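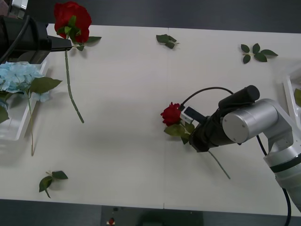 4. Collecting the flower demonstrations

I should say at the start that flowers were my idea, and that I was warned. The earlier Drestero tasks used blocks and cups, which keep their shape when you pick them up and look much the same from every side. I wanted something with long floppy bits, something where the part you hold and the part you care about are in different places. Artificial roses and hydrangeas do that very nicely. We bought ours from a florist's supplier in Standcombe, and they arrived in August in one enormous bag, already tangled.

4.1 The task and how we drove it

Each episode is a person working 2 arms through a pair of leader handles. The operator picks up a flower with each arm, moves it over the white table and lays it where the instruction asks for it, then goes back for the next one. Instructions are short and written in plain words ("put the rose beside the hydrangea"), and we let the operators choose which arm did what. I had meant to fix this in advance, with roses on the left and hydrangeas on the right. After the first morning it was obvious that people were tying themselves in knots to obey me, so I dropped the rule. I'm glad I did! The data now has both arms holding roses at the same moment, plenty of one-armed work, and a fair number of handovers that I never asked for.

We kept 3,592 episodes in the end. A further 116 were thrown out, mostly for recording faults at the Cloldale end, where one of the wrist streams would fall behind the joint readings and never catch up. I did not throw anything out for being clumsy. If an operator dropped a flower and went back for it, the episode stayed in, with a marker in the log so that anyone who wants cleaner data can leave it out.

Leaves were the other surprise. The sprigs come off the rose stems if you look at them sternly, and at first we stopped to push them back on between episodes. That took ages (the little plastic collars are horrible), so we began leaving loose ones on the table and resetting only the flowers. I now think the policy is better for having seen a bit of mess, though I have no tidy experiment to back that up and would happily be corrected. 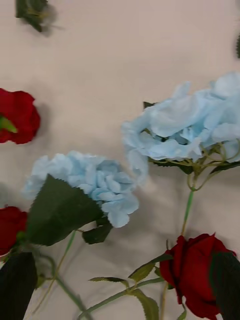 Grasp labels were the part of the work I underestimated most. We wanted a label for each pick saying which flower was taken and where along its length, and my first guideline told annotators to mark the stem belonging to the bloom. That sounds easy until you have to do it from a wrist view. With the pale blue heads and the red roses lying this close, their stems cross one another on the way down, and a leaf can cover part of a blossom, so you have to follow each green line back by eye before you trust it. A rose at the edge of the view may have no stem showing at all. We changed the guideline so that annotators could step through neighbouring moments and borrow from the overhead view, and added an "unsure" label, which they used far more than I had hoped and probably as much as they should have. Motion blur gets no label of its own. We tried one, and two people could never agree on where blur began.

4.2 Views that show very little

The wrist cameras sit close to the fingers, which is lovely for the last bit of an approach and rather less lovely at other times. Anything that comes right up to the lens swallows most of the picture, and what is left may be a thin strip of the table area along the bottom. Figure 2 is a strong case of it. I went back and forth on whether to filter these out. A simple sharpness test finds most of them, but it also finds perfectly good close approaches, and I could not set a threshold that kept one and lost the other. 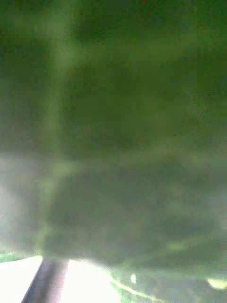
Figure 2. Right wrist view with an out-of-focus green shape covering most of the picture.

So they all stay. During training we drop each camera's input at random for short stretches — the Ueda setting in our configuration files, named after the machine it was first run on — and the hope is that the policy learns to lean on the overhead view when a wrist view goes green. The results with and without this setting are in Section 5, along with the flowers it still gets wrong.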